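The Recount

Rachid Ragab got to the Tallville courthouse before the doors opened. People were already standing on the steps with signs, and a man was selling coffee out of his trunk.

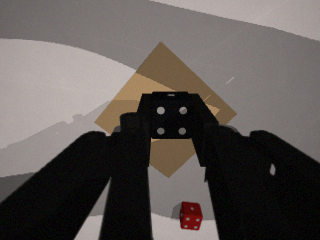
2 min read

The mayor had won in April by 10 votes. Then a box turned up at the Wostitz Street firehouse with 495 ballots in it, still sealed.

Grethe Steinarsdóttir had lost that election. She sat in the hallway in her work boots and ate a peach.

"You should go in," Rachid said.

"They'll call me."
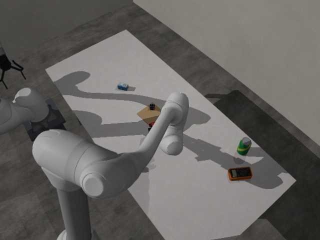 A table and two robot arms.

Outside, the crowd had started up again. They wanted the mayor out by Friday. Some of them had voted for him. Rachid could hear his brother's voice through the window, louder than the rest.

"Is that Farouk?" Grethe asked.

"Yes."

"He told me he was staying home."

"He told me that too."

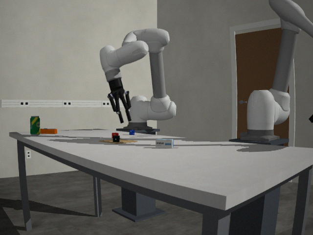 After Lunch

The clerk came out at two and read from a sheet of paper. The judge would allow the box. The count would start in the morning, with both sides present.

Grethe wrapped the peach pit in a napkin and put it in her pocket. She asked the clerk what time, and the clerk told her.
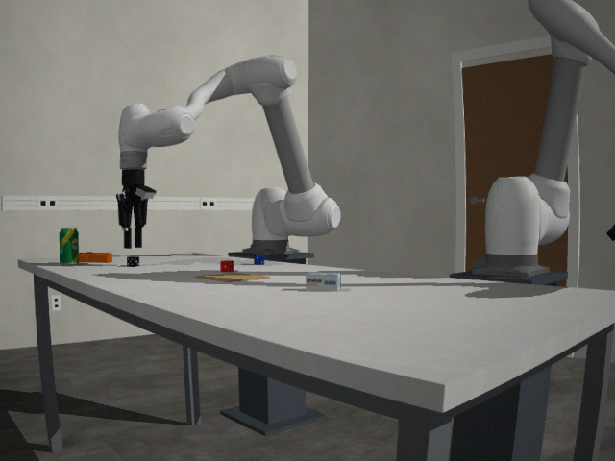
Two white arms at the long table.

Rachid went down the steps to find his brother and drive him home.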